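搜索 请输入关键词 搜索 全部分类

Prelano P-195 塘坝及蓄水池防渗垫

适用于农场塘坝、果园蓄水池、雨水收集坑及灌溉渠段的底部与边坡防渗。
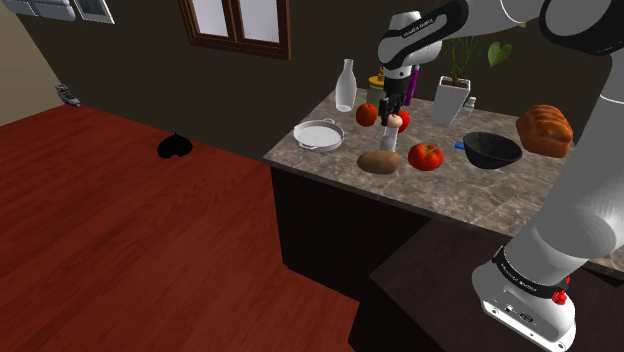

P-195 由上层无纺土工布、中间天然钠基膨润土颗粒层和下层编织土工布组成,三层经针刺工艺连为一体。膨润土吸水后膨胀,在上下两层织物的约束下形成低渗透性凝胶层。产品不含增塑剂,可用于灌溉用水和牲畜饮水水体。养鱼池塘建议另加覆土,防止鱼类翻拱造成局部裸露。

一、适用条件

适用于土质透水偏大、单靠压实无法蓄水的塘坝,包括砂壤土、砾质土以及树根腐烂后留有孔道的老塘。边坡坡比不宜陡于 1:2.5。坡面更陡时应先削坡,或改用 Prelano 加筋型。地下水位长期高于塘底的场地,应先做排水盲沟,否则垫体在覆土前可能被顶起。

水源硬度高或含盐量高时,膨润土的膨胀量会下降。订货前请送水样,由技术部核定是否需要改用耐盐型颗粒。

二、规格参数

型号:P-195
幅宽:2 米
卷长:16 米
单卷覆盖面积:32 平方米(未扣除搭接)
搭接宽度:纵向不小于 300 毫米,横向不小于 500 毫米
覆土厚度:不小于 300 毫米
包装:防潮膜密封,两端加护套
单卷价格:2,536 元,含税,不含运费

三、用量计算

先按实测塘底面积加边坡展开面积求出净面积,再加搭接损耗和锚固沟用量。单块面积较小、形状不规则的塘,裁切损耗明显高于矩形塘,请随订单附草图,标出长、宽、深及坡比。溢洪口和进水管位置也应标出,这两处需要加铺一层。

四、基面处理

排空塘水,清除淤泥、芦苇根茎和粒径大于 20 毫米的石块。芦苇的地下茎须挖净,残留根茎会在次年穿透垫体。基面整平后压实,压实度不低于 90%。局部软弱处换填黏土。塘岸一米范围内如有乔木,应在铺设前完成根系阻隔。

坡顶开挖锚固沟,深 500 毫米,宽 300 毫米,沟底不得有松土。

五、铺设

无纺布面朝上,自坡顶向坡底展开,避免在坡面上出现横向接缝。搭接区均匀撒布膨润土粉,每延米 0.4 千克。穿管部位先在管周填膨润土膏,再套裁切好的圆形垫片,外圈以不锈钢箍固定。

雨天不得铺设。当日铺开的部分须当日覆土,未覆土而已吸水膨胀的垫体应更换。覆土由坡底向坡顶推进,机械履带不得直接碾压垫面。覆土料中不应含有尖锐石块,首次蓄水宜分段进行,每次水位上升后停留观察,记录渗漏量。

六、储存

存放于平整、干燥、有遮盖的场地,堆高不超过四层。防潮膜破损的卷材应单独存放并优先使用,使用前检查膨润土层是否结块。

七、常见问题

旧塘只有一侧漏水,能否只铺一侧?
可以,但铺设范围须超出渗漏区,边缘做锚固沟并以黏土回填。渗漏位置不确定时不建议局部铺设。

铺设后能否种水生植物?
浅根植物可种在覆土层内。香蒲、芦苇等根茎类植物应使用种植箱。

能否与土工膜同时使用?
可以,垫体置于膜下,用作膜破损时的第二道防渗层。

八、订货与技术支持

现货自 Pedonholm 仓库发出。九月起为塘坝施工旺季,交货期相应延长。耐盐型和加筋型按订单生产。水样检测及用量核算请联系技术部 Ilham Berrada,大宗报价请联系 Wael Mahrous。

配套产品:Clerkari 膨润土粉(袋装)、Ragab 不锈钢管箍、Prelano 根系阻隔板

联系我们 | 版权所有 Prelano 农业水利材料 | 返回顶部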